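Surface Coverings for a Small Walled Work Area
Project report, Materials and Interiors II
Mwajuma Simiyu and Graciela Acuña
Submitted 4 June 2026

1. Purpose

Our project looked at how cheap decorative coverings hold up in a small walled area that gets daily use. The course asked each pair to pick one interior surface problem and follow it from choice of material to final finish. We picked wallpaper and floor matting. Both are sold mostly for homes, and we wanted to know how they look and behave at a much smaller size than a bedroom or a hallway.

We had a budget of 30 dollars for coverings and four weeks to do the work. Tools and paste came from the department store room and were not charged to us.

2. Choosing the coverings

We asked for samples from three suppliers, Manda, Cloltum and Virk. Manda sent plain papers only. Cloltum had a striped paper we liked, but the stripes were wide and on a short wall only a few of them would have fit. The Virk sample was a floral on a pale lavender ground, with red flowers in different sizes and dark sprigs between them. Graciela thought it would be too busy. Mwajuma thought a scattered print would hide seams better than stripes, and after we pinned both samples up overnight we agreed on the floral.

For the floor we wanted something light with no strong pattern, so that it would not compete with the walls. We chose a yellow-green mat with a faint mottle.

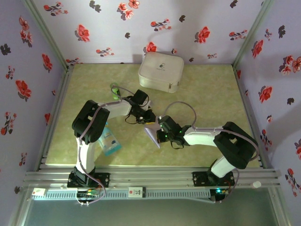
Figure 1. Floral paper on the three walls, with the mottled mat on the floor.

3. Hanging the paper

We papered the back wall first and the side walls after it. The panels were wiped down and left to dry before any paste went on. Each drop was cut with a margin at the top and bottom and trimmed in place with a new blade. We used 14 blades in total, more than we planned. A dull blade drags the paper and leaves a fuzzy edge, and on a small wall that edge is easy to notice.

Pattern matching took the most time. With a large repeat, the red flowers fall wherever the drop puts them, and on our first try two big ones ended up almost touching. We took that drop down and started again. The second try was better. The pattern does not match across the rear corners, but the metal posts stand there and the eye goes to the post first.

4. Paper as a loose sheet

A pasted wall tells you little about how a paper will act before it is hung, so we also spent time on handling. We wanted to know which sheets stay flat on the table, which ones spring back, and which ones mark when they are bent. We kept notes on 26 handling trials, with sheets of different weights and finishes. 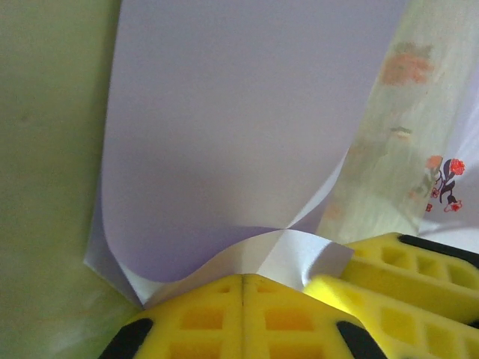

Curl was the main problem in handling. A sheet that has been rolled for a while wants to go back to that shape, and if it is forced flat too quickly it creases. A sheet can stand up in a soft curve and still fold over sharply at the bottom, with the flap rolling forward and a hard line across it. The pale lavender one does this, and the bright streak on its flap shows how much a glossy fold stands out once it catches the light. On a wall, a crease like that would be seen from across the room. We now unroll paper the day before and weigh down the ends with books.

Lighter sheets were easier to flatten but tore more often at the corners. Heavier ones were slow to relax — one took two days — but could be moved and reset without damage.

5. Results

The wallpaper stayed up for the whole test period with one lifted edge, low on a side wall, which we pasted back. The mat was easy to sweep and did not need to be glued.

The total cost of coverings came in under budget. We had enough paper left over for one more short wall.

6. What we would change

We would order all samples in the same week. The Cloltum sample came late and we lost time waiting for it. We would also measure the pattern repeat before cutting and draw it on a plan of the walls.

Graciela plans to repeat the work in July with a washable paper from Prarenari, using the same cutting plan and the same paste. The leftover Virk paper is in the flat file, second drawer, if another pair wants to use it.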